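Three weeks into my Atano trial and I still haven't bought a real robot, which my bank manager would be thrilled about! If you missed the October post, Atano is a practice room for two-armed robots that runs on your own computer. You get both arms, a pretend house and a chest of drawers to have a go at.
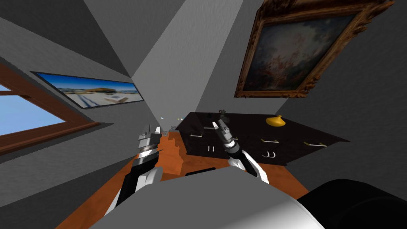 Filed under: Robots, Things I'm Trying

So, the good bits. Setting up took me 21 minutes (with a tea break), and you get a view from each wrist as well as the big one, so you can flick between them while you steer. I felt a bit seasick at first
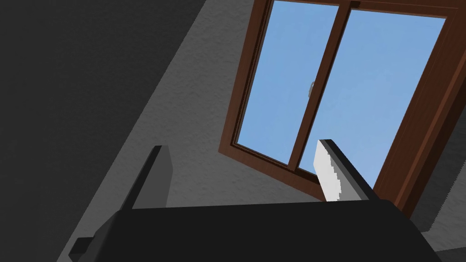 but you do get used to it, and now I hardly touch the main view. The full licence is 485 a year, or 300 if you skip the Purba add-on with the extra rooms. I'd skip it, the basic house has kept me busy for ages.

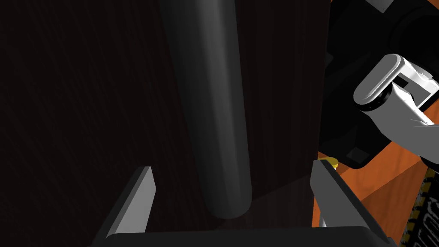 Brenduvitz commented on my last post that the Rumton kit has nicer steering but only one arm, and that going back to one arm feels like cooking with a hand in your pocket. I've tried Rumton too and I'd agree about the steering. Atano's is twitchy, especially close up

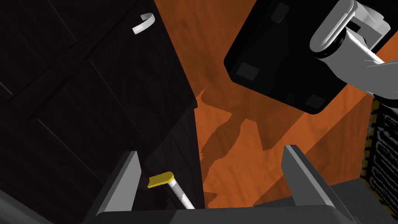

and there's no undo button, so a silly nudge means starting the whole room again. I've emailed them 3 times asking for one! Still renewing though.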